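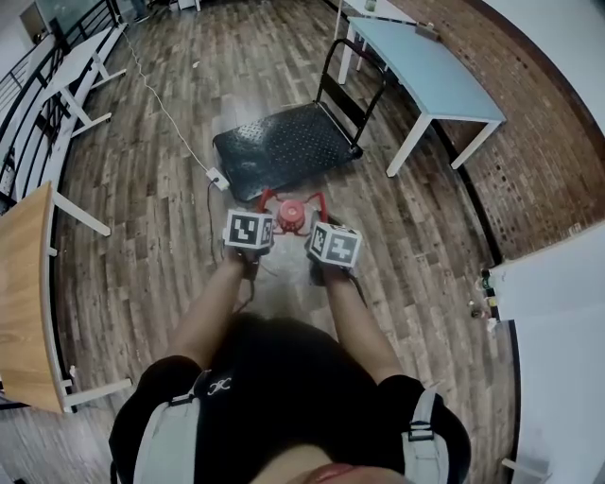

Arkow asked under my last post whether any of this hiring talk is real or if it's just purchasing managers being cheerful on a survey form. Fair question, so a little thread on the factory numbers that came out this morning.

First the boring bit. The index is a survey. They ask firms if things got better, worse or stayed the same, and over 50 means more firms said better. It does not tell you how MUCH better. A firm that sold one extra pallet and a firm that doubled its output tick the same box. I keep that on a sticky note by my monitor.

So, manufacturing came in at 48. That's the second month in a row under the line. Meanwhile the services number everybody was high-fiving over last week is doing fine, and I think that's why the headlines have felt so upbeat. Two very different stories in one economy!

What bugs me is the new orders part. Export orders dropped again, and the comments from firms are all the same thing – customers are waiting. Waiting on rates, waiting on freight prices, waiting to see what the other guy does. I've read these comment sections for 12 years and "waiting" is the word I like least.

Okay but hiring, which is what Arkow wanted to know. The jobs part of the survey went UP a little. Orders down, jobs up. Weird, right?

My guess (and it is a guess) is that plants got burned the last time they let people go and then couldn't get them back. Training a line worker takes months. If you think the slump is short you hang on to your crew and eat the cost for a while.

You can see a bit of that at Bastex. They put out their quarterly update and sales were soft, but headcount was flat and they kept the evening shift. Kunalov went the other way – no layoffs, but they stopped filling jobs when people leave. Quieter, and it doesn't show up in the news, but it's a cut.

Somebody's going to bring up inventories so let me get there first. Stocks of finished goods are rising. In a good month that means firms are getting ready for demand. In a month with falling orders it usually means stuff is sitting in the warehouse. I know which one I'd bet on here.

Prices, quickly: input costs rose, but the prices firms charge barely moved. So margins are getting squeezed, and that's the number I'd watch if you own any of these stocks. (I own a couple. Not advice. Please don't take advice from a person who bought a bread maker at full price.)

To finally answer the question: yeah, I think the hiring is real, but I'd call it hanging on more than growing. If August orders come in weak too, I'd expect the jobs number to follow them down.

Yip is asking about the regional split. It's in the back of the report and it's a mess of tiny tables, so give me until tonight, I have to go make dinner.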